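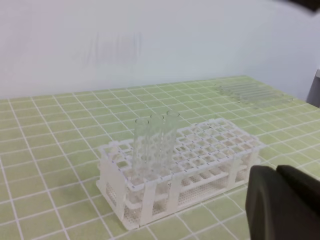 *Three tubes in the rack, five on the mat.*

# About the Cerunon Robotics Club

Cerunon is the after-school robotics club at Jornard Technical High School. We meet in Room 20, at the end of the science hall. I'm Kerttu Nurmi, I teach chemistry here, and I've been the faculty advisor from the start, mostly on the strength of having complained about the last robotics program.

You have probably read a few school club pages. They say the students are building the future. Ours are trying to get a robot arm to put glass test tubes into a plastic rack, and most of them have been at it since July. I'd like parents and new members to know that before they sign anything.

## What we do

We work on one task per school year. The current one is called Skenditz, after the practice challenge it comes from, and the rules fit on half a page. Tubes start out lying on the mat. The arm has to pick each one up, turn it upright and lower it into an opening in the rack. No hands allowed once the run starts.

A ten-year-old can do this while talking about something else. A robot arm needs to be told where the tube is, which way it points, how hard to squeeze, and when to let go. Clear glass makes the first part much worse. The cameras have a hard time with it and so do I, from the back of the room.
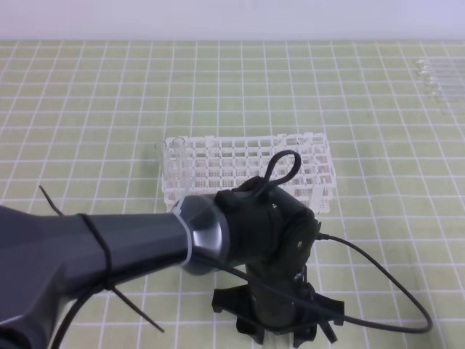
I get asked whether the kids are "doing AI." Some of them are training a model on recorded runs, yes. I remain unconvinced that it beats the group who simply measured everything and wrote it down. We have an ongoing bet about this, and the stakes are who cleans the glassware.

The logbook stands at 521 attempts. I won't put a success rate on this page, partly because the students can't agree on what counts as one. Is a tube that goes in crooked a success? The programmers say yes. I teach chemistry, so I say no. 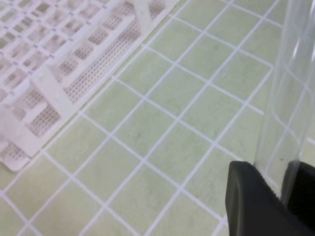
*Fingers open, next to the rack.*

## Who can join

Any student in grades 9 through 12. No experience needed, and I mean that – some of our strongest members came in knowing nothing, and a couple of those who came in knowing everything left when they found out how much of it is waiting and writing things down.

We split into teams of 4. Each team gets the arm for its own block of time, and the rest of the session goes to code, the logbook, or homework if you're behind. Safety glasses are required at the bench. We do break tubes. The first 10 are on the club and after that we have a conversation.

Dues cover glass and not much else. The arm is paid for out of a grant from the Halonen Fund, which asks for a written report every year and has so far put up with mine.

## What we don't promise

I can't tell you this will get your child into college, or that the job market will want tube-handling specialists. I've seen brochures that make claims like that and I'd want to see the data. What I can say is that our members learn to keep a decent record and to change one thing at a time. A few have started doing it in my chemistry class too, without being told.

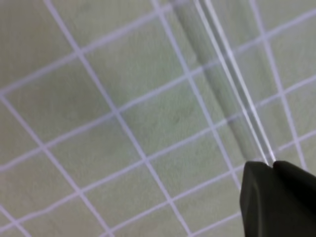
*A close look at the grip.*

## Visiting

Parents are welcome at any session. Please stand behind the yellow line, and please don't coach. If you come expecting a show, bring a book as well. Sign-up forms are in the main office and outside Room 20.

*Page last updated 27 December 2019. K. Nurmi*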